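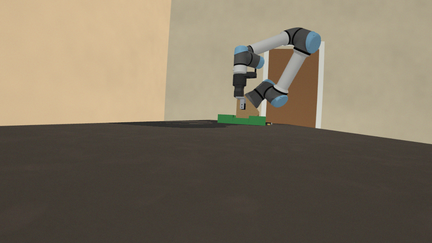

How long should a plaster wall dry before I paint it?

New plaster should dry until the whole wall has one even, light color, and in a normal room this takes four weeks or a little more. A small repair can be ready in a few days. If you still see dark spots, wait.

I moved to Valtdale with my husband and we bought an old apartment with very tired walls. I am not a professional painter, but I have now painted every room, two of them twice, and I wrote down what I learned. The steps are for interior walls and water-based paint.

Step 1. Clean the wall

Wash the wall with warm water and a little dish soap, from the bottom to the top. Then wash once more with clean water. Near the kitchen the grease sits higher than you think, so please bring a ladder. Let the wall dry overnight.

Step 2. Fill the holes and sand

Press the filler into the hole with a flexible knife and leave it slightly higher than the wall. It becomes smaller when it dries. Sand it with 120 paper, and after this with 180. Hold a lamp close to the wall from the side, and all the bumps will show themselves. I do this in the evening, at eight or nine, when there is no sun.

Step 3. Remove the plates and put the tape

Turn off the electricity at the main panel before you touch any switch or socket. Check with a tester. Take off the cover plates, put the screws in a cup, and cover what is left with tape. Baseboards need wide tape, pressed down well with a dry cloth. 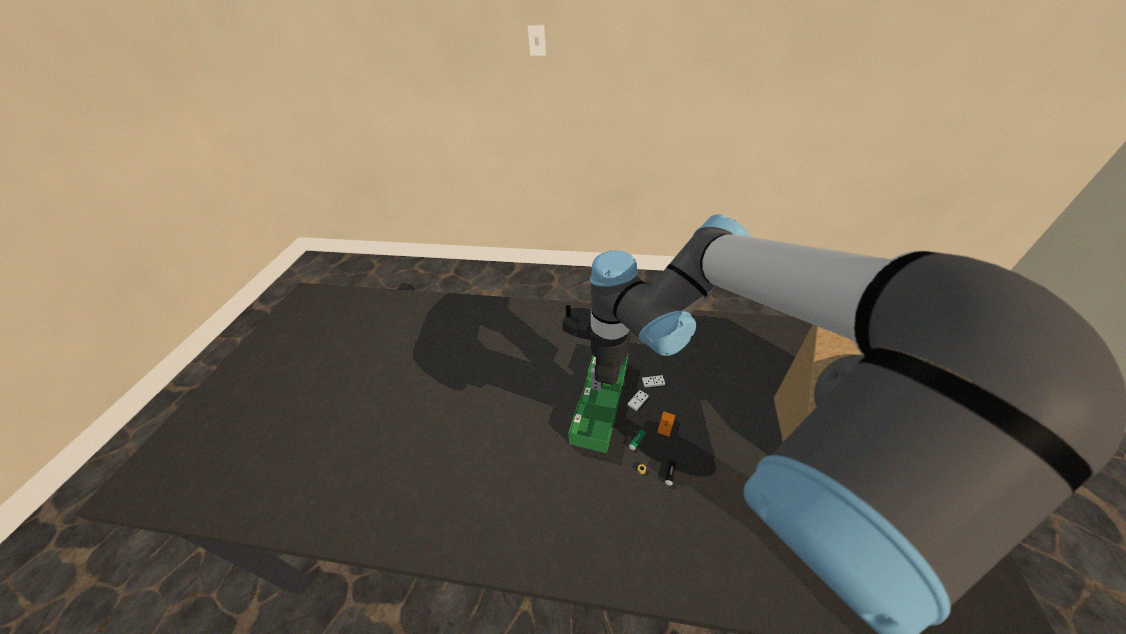
Step 4. Use a primer

New plaster drinks a lot of water from the paint. For the first coat I use the Drallura primer, thinned as it says on the can. My neighbor Lejla Karagiannis uses normal wall paint with water in it for the same purpose, and her hallway looks fine.

Step 5. Paint the edges, then the wall

Paint a narrow line along the ceiling and corners with a brush. Continue with the roller while this line is still wet, or you will have a visible border later. Work in parts as wide as your arms can reach, and don't go back to a part which already started to dry.
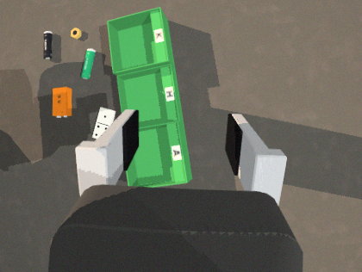
Between the coats I wrap the roller tightly in a plastic bag, so it does not need washing. Wait four hours for the second coat, longer in August if the air is humid. Take the tape off slowly after the last coat, while the paint is still a little soft.

My bedroom needed 2 cans. Write the color number on a piece of paper and keep it behind a switch plate for the next time. Mine is 139.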